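Home recording list – messages by thread
Subject: Re: Hiss on the quiet parts, and is it my preamp?
From: Clotilde Besson
Date: 15/05/2022

Hi Blandine, and hello everyone,

On Friday, Blandine Rolland wrote:

> Hello all,
>
> I've been reading the list for months but this is my first time
> posting, so please be gentle. I record cello at home, mostly slow
> pieces with lots of long, soft notes. My chain is a Tukanus ribbon
> mic into an older Turnerley two-channel preamp, then line out to the
> interface. On loud passages it all sounds lovely. On soft ones there
> is a steady hiss underneath, and once I bring the level up in the mix
> it's all I can hear.
>
> I have the gain nearly all the way up on the Turnerley. A friend
> tells me I should sell it and get the Kerkonton, which I've seen
> used for 495. Another friend says the trouble is the mic, and that I
> need one of those little in-line boosters. I don't want to spend
> money twice. Where would you start?
>
> Also, is it normal that the hiss gets a bit worse when I use the
> long cable?
>
> Thanks for any help,
> Blandine

Welcome, and please don't worry about being new! I lurked for far longer than you did before I got up the nerve to write, and my first question was a good deal sillier than yours (I had plugged a microphone into a headphone output and wanted to know why it was so quiet).

I owned that same Turnerley for years and still have a soft spot for it. It has a lovely round sound in the middle of its range, and it was really made with condenser mics in mind. The last part of the knob's travel is where it gets grainy. Up to two o'clock or so it's as clean as you could want, and then the hiss comes up faster than the music does. With a passive ribbon on a soft cello you're going to be living up in that last part of the knob all the time, so I'm not a bit surprised at what you're hearing.

Before you buy anything, though, I'd try a few things that cost nothing. Set everything up exactly as you would for a take, gain where you normally have it, and record a minute with the mic connected and nobody playing. Then turn down the gain, unplug the mic, put the gain back where it was and record another minute. Do mute your speakers first, please! Put the two side by side at the same playback level and listen on headphones. If they hiss very nearly the same, it's the preamp you're hearing. If the first one is a lot noisier, then you're hearing the mic, the room, or both, and a new preamp won't do much for you.

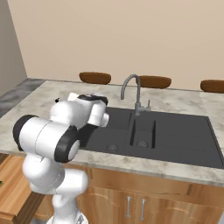
The second thing is where you put the mic. I know everyone says this and I know it's dull. But a lot of us put a ribbon way out in the room with a cello because we've seen pictures of it done that way in big halls with big budgets. At home I've had much better luck at a bit over arm's length, a little above the bridge and pointed down toward it. Moving in from twice that distance gives you a good bit more level for free, and you can take that much off the gain. If it starts to sound too thick and woolly (ribbons will do that up close, and cellos don't need any help in that department), a gentle cut in the low end will tidy it up.

On the long cable – yes, it can matter, although less than people tend to think. With a balanced cable in good shape you shouldn't hear much difference at all over the length of a house. If it's clearly worse, I'd suspect that particular cable. Try wiggling it at both ends with the gain up and listen for crackles, and see what happens when you move it away from any power bricks. Is it hiss that gets worse, or more of a buzz? They're easy to mix up when they're both faint, and they have very different cures. A buzz that changes when you move the cable is nearly always something in the room getting into it.

Now, to your two friends. I think the second one is closer to the mark. I went the in-line booster route myself with an Orozco, which I bought new for 265 and have been using since last August. It gives you a good clean lift before the preamp, so the Turnerley can sit down in the part of its range where it's happy. I tried it on the soft opening of a piece for viola that I'd more or less given up on, and I was able to bring the knob down from nearly full to just past the middle. The hiss didn't vanish, but it dropped to where I had to go looking for it. One thing to watch is that the Orozco needs phantom power from the preamp to run. It's designed not to pass that along to the mic, but do check the leaflet for your ribbon, and always plug everything in before you switch phantom on. I let mine sit for a minute or two after switching it off, too, before I unplug anything.

The Kerkonton is a very nice preamp and I wouldn't talk anyone out of one. I borrowed one for a week and the high end is more open than the Turnerley's. But 495 for a used one seems like a lot to me, and you'd want to be sure that the preamp is really the weak spot first. If you do go and look at one, ask to hear both channels with the gain right up, and turn the knobs slowly all the way through while you listen. Mine was scratchy on channel 2.

Last little thing and then I'll let you go. What are you doing to the track afterward? If there's a compressor on it with a lot of makeup gain, that'll pull the hiss up in all the gaps between notes, and for slow music it may be doing you more harm than good. I had 18 dB of makeup on a track once without noticing, all from a preset I'd never looked at. I mostly ride the level by hand now for anything quiet. It takes an evening, but I rather enjoy it with a cup of tea.

If you can post the two one-minute recordings somewhere, I'd be very glad to listen, and I'm sure others here would too. Plain WAV files if you can manage it, and please don't even out the levels first or we won't be able to tell which is which.

Oh, and what are you recording? I have a weakness for slow cello.

All the best,
Clotilde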